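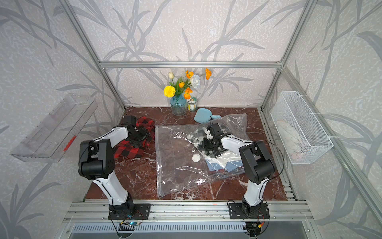

6 August 2022

Storage bags, second session. Same table as before. 

Using the clear zip-top bags with the valve cap, from Anden. The Plallthorpe ones split along the seal in January and I don't want to go back to them. Bag goes flat on the table, valve side up, mouth open all the way before any clothing goes near it. Folded pieces go in bottom first. If the fold faces the mouth, the top layer rides up and ends up in the zip.

Black and white check and the light blue are the easy ones once folded. The red and black plaid is bulky and doesn't hold a crease, so it goes last. Pantelis Kokkinos wants it rolled. I tried that on Thursday and it took up more of the bag than the flat fold did, but he's welcome to show me.

Empty bag weighs 32 g on the bench scale. Blue cloth on its own, 196 g. Still have to weigh the rest.

Heavy checks next. They bunch when picked up near the end, so shake out and lay flat again before folding. Line up on the hem, the pattern is no help because the squares drift. 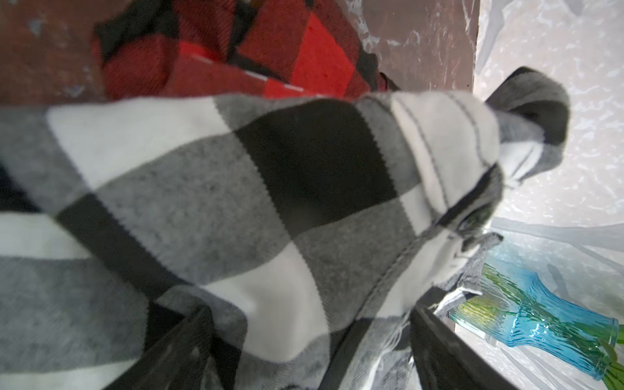 Gray, white and black check, bunched near the stitched hem.

Leave 4 cm clear below the zip. With less than that it opens again at the corner when the bag is pressed down.

To do:
Ask Menon for more of the large size
Try the flat fold in thirds on the plaid
Label the bags on the side away from the valve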